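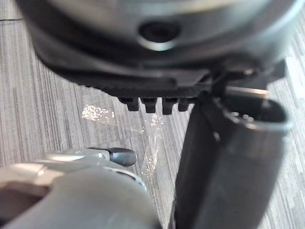 Clear Plastic Film on the Floor. Photo: Druston

Where Do Clothes Go When You Take Them Off?
Skaltard Pages for Young Readers
2018-03-15

You wear clothes every day, and every day you take them off again. Some people put them straight away. Many people drop them on the bed, the chair or the floor and think about them later. This page is about what happens to clothes in between, and about the things in a bedroom that help keep them in order.

What is cloth made of?

Cloth is made from thread, and thread is made from very thin hairs called fibers. Cotton fibers grow on a plant. Wool fibers grow on sheep. Polyester fibers are made in a factory from a kind of plastic.

Look inside the neck of a T-shirt and you may find a label. It might say something like "70% cotton, 30% polyester." That means the two kinds of fiber were mixed. Cotton is soft and soaks up sweat. Polyester dries fast and does not crease as easily. A cotton shirt and a polyester shirt can be the same size and color and still feel different when you squeeze them in your hand.

In T-shirt cloth the thread is knitted into tiny loops. The loops can stretch, so the shirt fits over your head and then closes up again around your neck. In most bed sheets the threads are woven instead. They cross over and under each other and do not stretch much. Try gently pulling a T-shirt and then a sheet and you will feel it. 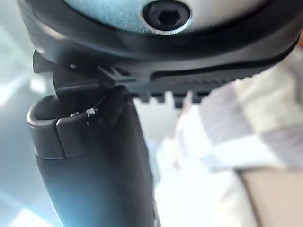
Why do clothes crumple?

Take a T-shirt by one corner and lift it. It does not stay flat like a piece of cardboard. It hangs down and folds wherever it likes. Cloth is thin and bends in every direction, so the same shirt can be a flat shape, a long strip or a ball.

When a shirt stays in a ball for a long time, the fibers are pressed into a bent position. Those bends are creases. Cotton keeps its creases well, which is bad luck if you wanted to wear the shirt to school. Hanging it up overnight helps a little, because the weight of the cloth pulls some of the creases out. Ironing uses heat to make the fibers lie straight. An iron gets hot enough to burn you, so that is a job for a grown-up.

Thin, slippery cloth behaves in its own way. Bunch it up and part of it can puff out like a balloon, with air trapped inside the folds. Thicker cloth makes bigger, rounder folds.

A crumpled shirt is also hard to read. If there are words or a picture on the front, you may see only a few letters until you shake the shirt out. 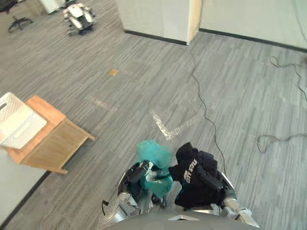 One teal garment and one black one. The white letters say CITY STYLE.

The basket

A laundry basket is a place for clothes that are waiting to be washed. Many baskets have small holes all over the sides. The holes let air in. Damp clothes in a closed box start to smell, and after a while a fungus called mildew can grow on them. Moving air carries the water away.

A lot of baskets also have a slot cut in the side for your fingers. Check that the basket is not too full before you lift it. If you can't see over the top, take some of the clothes out and make two trips.

A basket can stand on the floor or on a low table. Push it well onto the table if you put it there, so it won't tip.

The bed

A bed makes a good sorting table. It is wide and soft, and most beds are low enough for children to reach. Pull the sheets straight first, then lay the clothes out one by one. Light sheets are useful here. A black shirt or a teal shirt is easy to see on white.

Now you can make piles:

Clothes to wash go in the basket.
Clothes to wear again go on a hook or a chair.
Clean clothes get folded and go in a drawer.
Clothes that are too small go in a bag for somebody else.

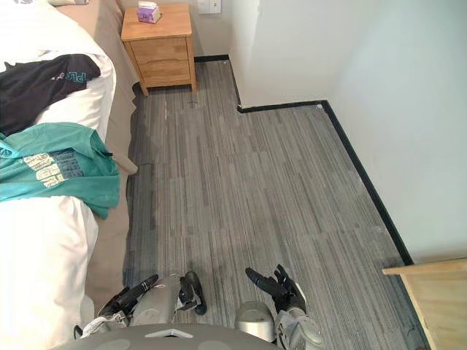 If you are not sure about a shirt, look at the collar and under the arms, where shirts get dirty first. Then smell it. If you still can't decide, wash it.

Before anything goes in the basket, feel in the pockets. A paper tissue left in a pocket breaks up in the wash and sticks to everything in tiny white bits.

Try it yourself

Fold a T-shirt. Lay it face down and smooth it with your hands. Fold one side in to the middle, then the other side. Fold the bottom up to the neck and turn it over. Count slowly to 20 while you do it. Do you finish before you get there?

Words to know

Fiber: a very thin hair that thread is made from
Crease: a line left where cloth has been bent
Mildew: a fungus that grows on damp things

Next in this series: Chairs and Tables (September)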